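The Break Room Is a Room
January 28, 2020

Most office fit-out budgets treat the break room as residual area. The desks are laid out first, the meeting rooms second, and whatever floor is left over gets a sink, a refrigerator and a set of stackable chairs ordered from the same page of the catalog as the training room. I have specified several rooms of this type and regret most of them. My position now is that a break room should get its own finish schedule, its own furniture plan and a wall color that would be rejected anywhere else in the building.

Start with the color. The default in commercial interiors is an off-white with a light reflectance value in the high seventies or above. It is cheap, it touches up easily and it lets the electrical designer use fewer fixtures. In a work area I have no objection to it. In a break room it removes the one signal that the occupant has left the work area. People eat at their desks for many reasons, and one of them is that the alternative looks like a desk area with worse chairs.

A deep teal does the job well. It reflects little light, so the lighting layout has to be done before the paint order and not after. It shows scuffs from chair backs, which argues for an eggshell or satin sheen over a flat one. It also makes pale trim look sharper than it is, and any window frame in light gray will read as deliberate. The usual complaint is that a dark wall makes a room look smaller. It does, by a modest amount, and I have come to think the effect is useful in a room where people sit down.

A saturated wall needs a warm floor. Teal over gray carpet tile is cold under most office lighting, and I would not put the two together again. Teal over a brown wood plank holds up. For the same reason I would keep the upholstery out of the argument: dark gray, light gray, no pattern. If a third color is wanted, it should be on the tables, where it can be replaced in an afternoon without repainting anything. Yellow is a sound choice. It is visible from the corridor and it is hard to confuse with a desk.

The second item is the bench. Loose chairs are flexible on the drawing and a nuisance on the floor. They migrate. Within a month of handover, the chairs at Gemora's Utbridge office had spread through two meeting rooms and a storage area, and the break room was short at noon every day. A long, low upholstered bench against the back wall stays where it is put. It also seats an uneven number of people, which a four-chair table does badly: the fifth person stands or leaves.

The bench has costs. On the Imai project in November, the fixed seating came to 2,016 dollars a section delivered, against a figure for loose chairs that I was told, correctly, was much lower. Cleaning beneath a boxed base is impossible, so the base has to meet the floor tightly or be lifted clear of it. A gap of an inch is the worst of both. Backrests should be fitted on part of the run only. A low flat section is useful for bags, coats and anyone who intends to sit for four minutes, and a section with a tall back is useful for everyone else.

Seat height for a lounge bench usually falls between 16 and 18 inches. Table height for eating is 29 or 30. These numbers do not go together, and a surprising number of rooms are furnished as though they do. Either the bench goes up or the table comes down, and the person ordering should have both numbers on the same sheet. Werkska's bench line can be ordered at either height. I would take the higher one anywhere food is expected.

The third item is glazing. Interior windows into a break room are specified for borrowed light and for what the brochures call transparency. I am for the first and suspicious of the second. A person eating soup does not need to be observed by a department. Setting the glass at upper-body height along one wall is a fair compromise, with solid wall below it that can take a bench. Three separate openings are also better than one continuous strip in my view. The strips between them give the color somewhere to be seen, and a broken pane is a smaller invoice. Equal widths are not required. The drawing looks neater with them and the room does not care.

What glass does in every case is reflect. Under bright ceiling fixtures an interior window turns into a pale panel, and from a seat across the room it may show more ceiling than corridor. Designers tend to list this as a defect. In a break room I would leave it alone. It provides some of the privacy that the glazing schedule took away.

The ceiling I would also leave alone. White lay-in tile is ugly to people who look at ceilings, it is serviceable from a ladder, and it returns light that the teal does not. Painting the grid to match the walls costs more than it appears to, and every replaced tile will be the wrong shade. Money saved there is better spent on outlets. A break room of 32 seats should have more than the two outlets the kitchen equipment is already using, and at least one should be low on the wall beside a table.

Last, the small seat. A cube or ottoman has no back and no assigned position, and in the first week it looks like a waste of the line item. It then becomes a footrest, a side table and the place where the late arrival sits. It should be upholstered in the same gray as the bench, so that it looks as if it belongs wherever it ends up. I would buy two for every bench and stop there, having once seen a room with far too many of them.

For reference, teal walls, plank floor and the long gray bench under the windows:

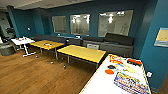
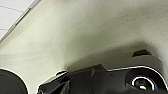
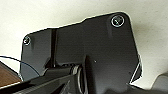
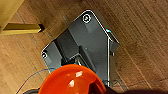
One reader objected to the bench after an earlier draft of this essay circulated, writing that fixed seating along a wall puts everyone in a row facing the same way, and that in a room of 66 people at noon the middle of the bench is a trap. The person at the center has to ask two or three others to move. Loose chairs wander off, the reader allowed, but they can be counted and brought back on Friday, and a bench that is wrong is wrong until the lease ends.

The point about the middle seats is fair. I would answer it with a break in the run every three places and with tables that stand a little off the bench, far enough for a person to pass sideways. That takes about 100 more square feet in a room of that size, and I would ask for them before the meeting rooms are drawn.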